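Keeping a Commonplace Book, Year Two

January 12, 2024

I've been meaning to write this up since October, when I filled the last page of my first commonplace book and sat there feeling a little bereft, the way you do when a long novel ends and you're not ready to pick up the next one. So here I am in the new year with a fresh notebook, a cup of tea that I keep forgetting to drink, and plenty of thoughts.

If you haven't come across the idea before, a commonplace book is where you copy out things you've read and want to keep. Lines from novels, bits of letters, a recipe for plum cake if the wording charms you, something your aunt said on the phone. You can add your own comments or leave the passages alone. Mine started as a plain lined notebook from the stationery shop in Prekcombe (the one with the squeaky door and the wonderful smell), and I told myself I would copy out one thing a day. That lasted eight days! After that I settled into writing when I had something worth writing, and I was much happier.

The first book has 34 entries that I marked with a little star in the margin, meaning I expected to come back to them. Last week I read through the starred ones and was surprised by how many I no longer cared for. There was a whole page on solitude that I must have found very moving at the time, and now it just sounds cross. But then I'd turn over a page with no star at all, two lines about somebody's grandmother shelling peas, and I'd have to stop and look out of the window for a bit. I've given up on stars for the new notebook.

The other thing I've changed is how I find my way back to things. In the old days people kept an index at the front, with headings like Friendship and Weather and Grief, and they'd jot the page number under each one. I tried it and I kept inventing new headings, so that by summer I had one for Rivers, one for Bridges and one for Rivers With Bridges. Now I leave three blank pages at the back and write the first few words of each passage with its page number, no headings whatsoever. It's slower to search, but I read everything else on the way down the list, and half the time I end up copying something new because of it.

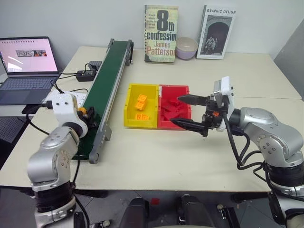

Thoa Đỗ wrote to me after my last post on this and said I was wrong to copy passages out straight away. Her rule is to put a slip of paper in the book, leave it a month, and copy only what still makes her pause when she returns. She said her notebooks got thinner that way and she reads them far more often, and she also said (very kindly) that my long extracts might be a way of putting off deciding what I liked about them.

Well, I've been chewing on that ever since. I think she's right about the long extracts. I once copied out two full pages about a harbor in fog when all I really wanted was the sentence about the bell. But I'm not sure I could stand the month of waiting! I read a lot of library books, and they have to go back, and I would be forever standing at the returns desk pulling out slips and scribbling on the backs of receipts. We've agreed to each try the other's way until spring and compare notes.

A few people asked about pens, so quickly: I use whatever is nearest, though I do like a fine black one on cream paper. Pencil smudged terribly in the first book, especially on the left-hand pages, and a few of my favorite entries from early on are now mostly gray fuzz. I've gone over the ones I could still make out.

And someone wanted to know whether I ever type my entries. I did for a while and I never once went back to read them. Copying by hand makes me notice commas, of all things. You find out how a sentence breathes when your wrist has to keep up with it.

I'm in the middle of a fat book of letters just now, and the first page of the new notebook is still blank, waiting for me to choose. The bell sentence may have to go there again.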